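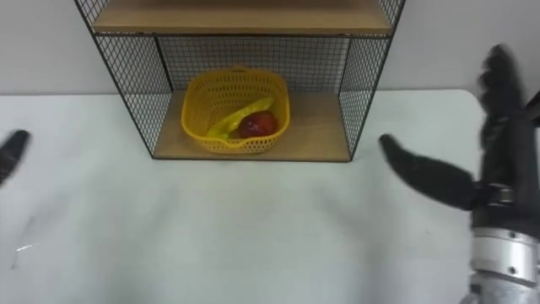

Section 4. Working Safely and Neatly at the Shelf Station

Welcome back, and thank you for not skipping ahead! Most of the trouble people bring to us at Pleredside starts in the few minutes before a session, so please take this section slowly the first time through. It applies to all Zarness two-arm stations fitted with the humanoid hands.

Before you power the arms

1. Wipe the tabletop and let it dry. Old scratches are fine, but crumbs and bits of tape are not.

2. Set the shelf unit at the far edge of the table, against the wall, with its open side facing the arms. The lower board should sit flat on the table. If it rocks, shift the unit until it stops.

3. Put the basket on the lower board, near the middle, and leave the stretch of table in front of the shelf completely clear. Coffee cups, phones and hex keys all seem to migrate there, and we do understand -- it is such a handy spot -- but they have to go.

4. Load the basket with the objects on your task card. For the fruit task that means one banana and one apple, laid in loosely so that both can be reached from above. They may touch or overlap.

Note: Real fruit bruises. Swap it out after 24 grasps, or sooner if the skin splits, and write the change in the station log.

Starting the session

5. Ask everyone to step behind the floor line, and say "arms live" out loud. Yes, even if you are alone in the room. It is a good habit and it costs you nothing.

6. Enable the arms one at a time, left and then right, and bring both hands to the ready pose over the table. Keep them at least 8 inches apart until the Ekpo controller shows a steady green light.

7. Run the first reach at low speed. Watch the thumb as well as the fingertips, as it sticks out sideways and is usually the part that catches on the wire mesh.

CAUTION: Never reach into the shelf while the arms are enabled, not even to straighten the basket. Press the stop button, wait for the tone, and then go in.

CAUTION: The upper board leaves limited headroom. If a hand touches it, stop and back the arm straight out toward you. Do not lift.

Who may run the station

Two trained people must be present for any session above low speed, one operating and one with a hand on the stop button. Trainees may operate at low speed once Adesuwa Edet or Obinna Ajayi has signed their card. Cards from the Clistberg site are accepted too, provided they were signed in August or later.

Section revised 23 Sep 2022. Please recycle older printouts.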